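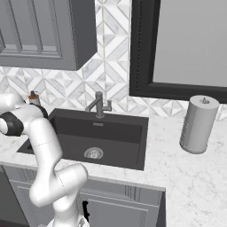 ホーム 講義一覧 配布資料 提出物 問い合わせ

地域交通論 第6回 配布資料
バス停をどこに置くか

10月更新 文:地域交通論 担当講師
シェア 21 コメント 3

前回の終わりに、時刻表の話が少し駆け足になってしまいました。系統図の読み方で迷った方が何人もいらしたようなので、今日はその続きもかねて、バス停の位置についてゆっくりお話しします。地味な題目に聞こえるかもしれませんが、私は地域交通のなかでこれがいちばん好きなテーマでして、放っておくと二回分しゃべってしまいます。どうか時計を見ながら付き合ってください(長くなりそうなら、遠慮なく手を挙げて止めてくださいね)。

1.停留所の間隔

バス停を増やせば、家から停留所までの歩く距離は短くなります。そのかわりバスは何度も止まることになり、乗っている人の時間は延びていきます。減らせばその逆です。教科書にはたいていここで山なりの曲線か谷の形の曲線が描いてあって、底のところが最適だと書いてあります。その図は間違っていないのですが、図だけ覚えて現地に行くと、まず役に立ちません。曲線の横軸は「間隔」ひとつなのに、実際の道には坂があり、信号があり、歩道のない区間があるからです。

Trirauの市内線を例にとりましょう。Brirnnessの港から坂を上がってManzano地区の市場まで行く系統で、停留所は起点と終点を入れて21あります。21あるということは、区間は20です。ここを21と数えてしまう答案が毎年かならず出ますので、演習のときは最初に紙の端に小さく線を引いて確かめてください。私も学生のころに一度やって、所要時間の表を最後まで書き直しました。

停車ひとつにかかる時間は、扉が開いている時間だけではありません。減速、停車、扉の開閉、乗り降り、右後方の確認、本線への合流、そして加速。このうち乗り降りの人数で変わるのは一部分で、残りはひとりしか乗らなくてもかかります。朝の混んだ時間には合流待ちがとても長くなることがあり、バスベイ(車道から切り込んだ停車帯)を設けた停留所のほうが、かえって出発に手間どるという現象もここから来ています。車道の車線上にそのまま止まる形式のほうがバスには速く、後ろの車には遅い。どちらを取るかは道路の性格しだいで、講義の後半でもう一度出てきます。

2.歩く距離は地図の上の円ではない

停留所を中心にコンパスで円を描いて、円の中に入った家を「利用圏内」と数える方法があります。手軽ですし、最初の見当をつけるには十分です。ただ、これを最終案の根拠にするのは待ってください。

Manzano地区の東側には線路が走っていて、踏切がひとつしかありません。地図の上では停留所のすぐ隣に見える住宅地から、じっさいに歩くと1,000メートルになる場所があります。円のなかに入っているのに、そこの住民にとってバス停はたいへん遠いのです。かならず道に沿って測ること。できれば自分の足で歩いてみること。坂の途中で荷物を持ちかえたくなる場所や、雨の日に水たまりをよけて車道に出てしまう場所は、地図からは読みとれません。

歩いてみるときは、行きと帰りの両方を歩いてください。下り坂だけ歩いて「楽だった」と書いた調査票ほど困るものはありません。それから、ベビーカーや車いすの通り道は階段を使えませんから、別の線として引きます。二色の鉛筆でかまいません。私はいまだに紙の地図に鉛筆で描いていて、そのほうが後で見返したときに迷った跡が残って、ずっと勉強になると思っています。

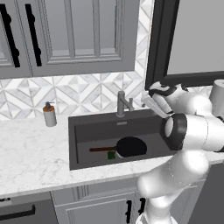 3.交差点の手前か、先か

さて、位置の話に入ります。停留所を交差点の手前に置くか、渡った先に置くか、それとも区間の中ほどに置くか。演習で意見がいちばん割れるのがここで、例年とてもにぎやかになります。

手前に置く場合、赤信号で止まっているあいだに乗り降りができれば得をします。ところが乗り降りが終わったところで信号が赤に変わると、もう一度待たされます。左折する車がバスの前に回りこもうとして危ない、という指摘もよく受けます。

先に置く場合、バスは交差点を抜けてから止まるので、信号の制御と相性がよくなります。バスの接近を検知して青を延ばすしくみ(公共車両優先の信号)を入れるなら、原則として先のほうがよい。手前だと、いつ乗り降りが終わるのかを信号の側が予測できないからです。弱点は後ろにつながる車で、二台のバスが続けて来ると、後ろのバスの尾が交差点に残ってしまうことがあります。停車帯の長さは、一台分ではなく、続けて来る台数で考えます。

中ほどに置く場合は、交差点の混雑からは離れられますが、横断歩道が遠くなりがちです。人は遠い横断歩道まで歩いてはくれません。バスを降りて、道の向こうに自分の家の屋根が見えていたら、私だって渡りたくなります。ですから中ほどに置く案を出すときは、横断施設の案もいっしょに出してください。片方だけの案は、演習では差し戻しにします。

Valleretti通りの停留所は、この三つを見比べるのにちょうどよい場所です。交差点が短い間隔で続き、港行きは手前、市場行きは先に停留所があります。向かい合わせではなく、少しずれて置かれているのですね。向かい合わせにすると、両方向のバスが同時に止まったときに道がふさがってしまうので、進行方向に向かってずらすのが定石です。ずらす向きにも良し悪しがあって、降りた人がバスの後ろ側を渡れるように置くのが基本になります。バスの前を横切ると、追い越そうとする車から見えません。ここは試験に出すというより、皆さんがふだん歩くときのために覚えていてほしいところです。

4.乗車人数の表の読み方

配布した表をご覧ください。市内線の一日の乗車は888人で、そのうちManzano市場前からの乗車が126人です。割合にすると14パーセントあまりになります。停留所が21あるうちのひとつにこれだけ集まっているわけですから、たいへん偏った路線です。

ここで「では乗車の少ない停留所はやめてしまおう」と考えたくなるのですが、少しだけ立ち止まりましょう。乗車の数だけを見ていると、降りる人が見えません。朝は港で降りる人が多く、港から乗る人はわずかです。診療所の前の停留所は、午前に降りる人がいて、昼前から乗る人がいます。乗車と降車を並べて、しかも時間帯で分けて、ようやくその停留所の顔つきが見えてきます。

もうひとつ、通過の問題があります。乗り降りのない停留所には、バスは止まらずに行ってしまいます。一日に数人しか使わない停留所を廃止しても、所要時間はほとんど縮まりません。縮むのは、中くらいに使われていて、毎便かならず誰かひとりがボタンを押すような停留所をまとめたときです。そして、そういう停留所こそ、なくなると困る人がいちばん多い。統廃合の話し合いがいつも難しくなるのには、こういう算数の事情もあります。

統合の案を作るときは、歩く距離が延びる人と、車内の時間が縮む人を、別々の行に書いてください。足し合わせてひとつの数字にすると計算はきれいに見えるのですが、延びる人と縮む人は同じ人ではありません。

5.待つ場所としてのバス停

時間が押してきましたが、これだけは話させてください。バス停は、止まる場所であると同時に、待つ場所です。屋根、腰かけ、灯り、時刻表の文字の大きさ。どれも工学の教科書では終わりのほうに小さく載っています。けれども利用者に聞くと、最初に出てくるのはたいていこちらの話です。

腰かけを置くときは、歩道の有効幅員を先に測ります。屋根の柱は、バスの扉が開く位置と点字ブロックの線を避けます。灯りは明るければよいというものでもなく、運転士から待っている人の姿が見えること、待っている人から時刻表が読めること、この二つを夜に現地で確かめます。昼間に行って「照明あり」と丸をつけただけの報告は、少しもったいないです。

雪や強い風のある地域では、屋根の壁をどちら側に付けるかでもずいぶん違います。Brirnnessの港のように海風が横から吹く場所では、壁を付けるとバスが来るのが見えにくくなるので、透明な板を使うことが多いです。透明な板は汚れますから、掃除の予算もいっしょに考えてください。

6.演習課題

Valleretti通りの港行き停留所を、交差点の先に移す案を作ってください。提出するものは、平面図一枚と説明文です。平面図には停車帯の長さ、横断歩道、歩道の幅、近くの出入口を書き入れます。説明文では、移すことで不便になるのは誰かをかならず一段落使って書いてください。移さないほうがよいという結論でも、理由が図と合っていれば同じように評価します。

現地に行ける人は、朝の混む時間と昼すぎの二回行けるとよいと思います。車道に出て測らないこと。歩道からの目測と地図の縮尺で足ります。行けない人には、道路台帳の写しを渡しますので、講義のあとに前の机まで取りに来てください。

次回は信号の優先制御を扱います。今日の第3節のうち「先に置く場合」のところを、もう一度読んできてください。電卓も忘れずに。

前の資料 次の資料 ページの先頭へ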